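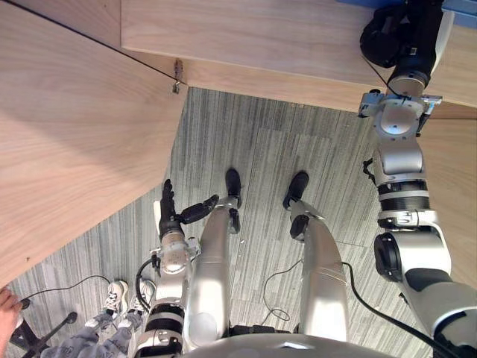 Figure 3. View from the head camera of the humanoid, looking down at its own arms and legs inside the corner of the L-shaped desk. The shoes of one person are visible at the lower left.

4.2 Open day at the Bralldale office

The second part of our study was carried out during the open day of the Bralldale office on February 17, 2026. The first part, described in Section 4.1, took place in the laboratory with participants who already knew the robot. At the open day we wanted to observe persons who had never stood close to a humanoid before, and to learn which information they ask for when they can see what the robot sees.

The demonstration was given in an ordinary office and we did not change the furniture for it. The robot was placed in the inner corner of an L-shaped desk, with one section of the desk on its left side and the other section in front of it. We selected this position after a short trial in August, in which the robot stood in the open part of the room and the visitors spread out on all sides of it. In the corner, the visitors can come near from fewer directions, and the operator has a clear view of them. The disadvantage is that the space for the arms becomes small. As Figure 3 shows, the gripper of the right arm rests against the edge of the desk, while the fingers of the left hand are extended toward the corner.

Visitors entered in groups of 5. In total 27 visitors gave written consent and answered the questionnaire, and the remaining visitors only watched. Each group stayed for 20 minutes. The visit had a fixed order. First, the operator introduced the robot and explained the emergency stop. Then the robot performed a short sequence of arm movements prepared with the Tamura motion editor. After this, the image of the head camera was shown on a monitor, and the visitors were free to walk, to talk and to ask questions. The operator was the same person for all groups (Tomomi Hoshino), in order to keep the explanations similar.

The head camera was directed downward in the last phase. This direction is not the usual one in demonstrations, where the camera mostly looks at the face of the visitor or at an object on a table. We decided on it for two reasons. The downward view contains both arms and both feet of the robot, so the visitor can compare the body in the image with the body in the room. It also protects the privacy of the visitors, who normally appear in it only by their shoes and the lower part of their legs. In Figure 3, a hand also enters the view at the left border. We kept such cases in the data when no face was visible.

We recorded the questions of the visitors by hand and sorted them afterward with the Rovitz coding scheme, which was extended by one category for questions about the camera image. Two of the authors sorted the questions separately, and differences were discussed until an agreement was found. In total 240 questions were sorted. Greetings and remarks between visitors of the same group were not included.

The largest category was questions about balance and falling. Many visitors asked if the robot knows where its feet are, and several of them pointed at the monitor while asking. The second largest category was the cables. We had not expected this interest. In the downward view the cables are easy to notice, because thin black lines run over the gray carpet and along the arms, and visitors wanted to know which of them carry power and which carry signals. Some visitors asked if the robot could step on a cable by itself. Our planner Fata does not represent cables on the floor, and the operator answered so. During the open day the walking function was switched off.

Questions about the distance between person and robot were less frequent than in the laboratory. We think that the furniture had an influence on this. A visitor who stood beside the desk had a natural place to stop, and few visitors tried to go further into the corner. On the other hand, an office chair was left near the robot during a part of the visits, and its base entered the camera view. Visitors moved it by themselves when they wanted to come closer. For a later study the position of all movable furniture should be noted together with the questions.

A limitation of this part is that the visitors came to the open day by their own wish, and their interest in technology is probably higher than that of the general public. Also, the groups could hear each other in the corridor, so that a question from one group may have been repeated in the next one. The answers to the questionnaire are reported in Section 4.3.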